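Open day at Drostolen, hotel room robot demo. Anyone else go?
Forum index > Hotel Operations > Equipment and Vendors

forsyth_nights wrote:
Went to the Drostolen open day in April. They have a mock guest room set up and they run the Stasa in it, supposedly for turndown and tidying between guests. I run housekeeping for a 200 room place and my owner is keen, so I got sent. I came away with more questions than I took in.

First, the talk ran longer than the demo. Second, every time I asked how long a full room takes, I got told what the next version will do. I stood by the nightstand for most of it.

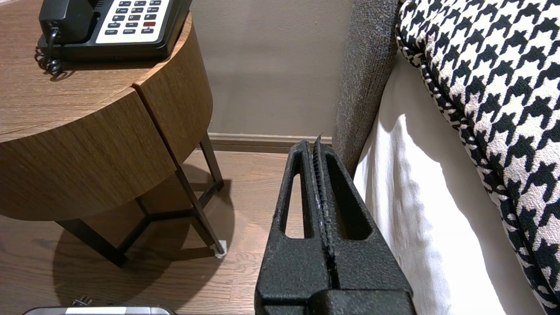 Wrist view, down between the nightstand and the bed.

The rep said it has done 2307 practice runs. Practice runs of what? He didn't say.

pillowcount wrote:
I was at the morning session. Got the same answer about timing. I will say the arm was quieter than I expected, and I could talk over it without raising my voice.

predonov_fan wrote:
You two are being hard on it. It's an open day, not a sales contract. The Predonov demo last year was a video on a laptop. At least here there was a real room with a real bed in it.

forsyth_nights wrote:
A real room with one bed and one phone. My rooms have suitcases open on the floor and wet towels on the lamp. I asked if I could throw my coat down by the bed and they asked me not to.

predonov_fan wrote:
Fair enough on the coat. Still, phones and nightstands are exactly the stuff that gets wiped badly by people in a hurry.

deskbell wrote:
Afternoon session for me. I watched from the other side and my worry is cables. Corded phone at the back of the table, and the arm has its own cable looping over the top of everything.

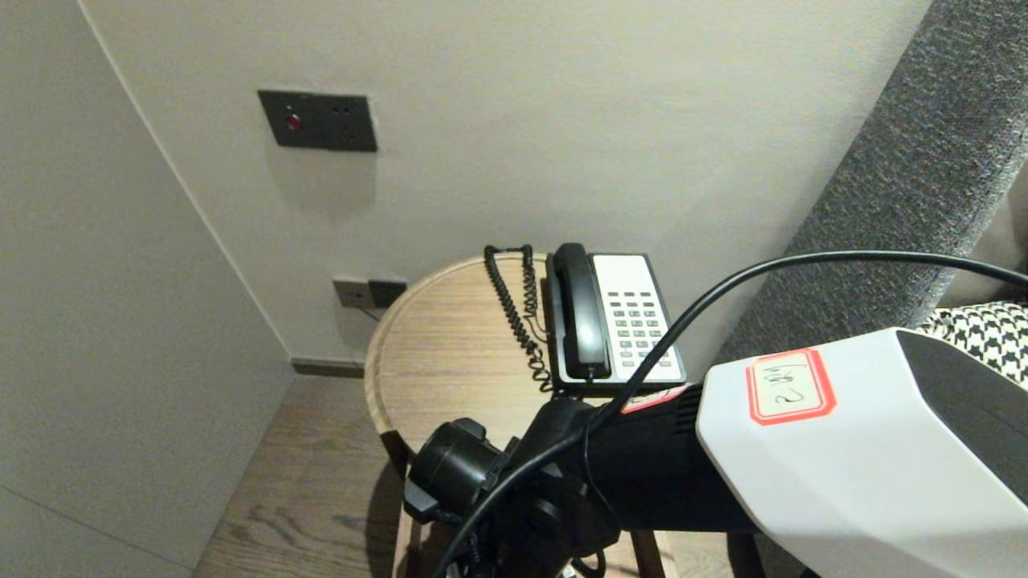

Head-height view of the same corner. Look at where the black cable goes.

I asked what happens if that catches the handset cord. Answer was "we haven't seen that."

pillowcount wrote:
Most places I know are pulling the desk phones anyway.

deskbell wrote:
Ours stay. Guests over a certain age use them, and so does the front desk for wakeups.

forsyth_nights wrote:
Did either of you get a price? I was told 3000 a month with a two year minimum, service extra.

pillowcount wrote:
I was told 435 a week and no minimum. Different rep.

forsyth_nights wrote:
Well, that's going in my report. I'm asking for a week's trial in one of our own rooms, unmade, with our furniture. If they say no to that I'm done.

predonov_fan wrote:
Post what they say. I'd still take the trial if they offer it.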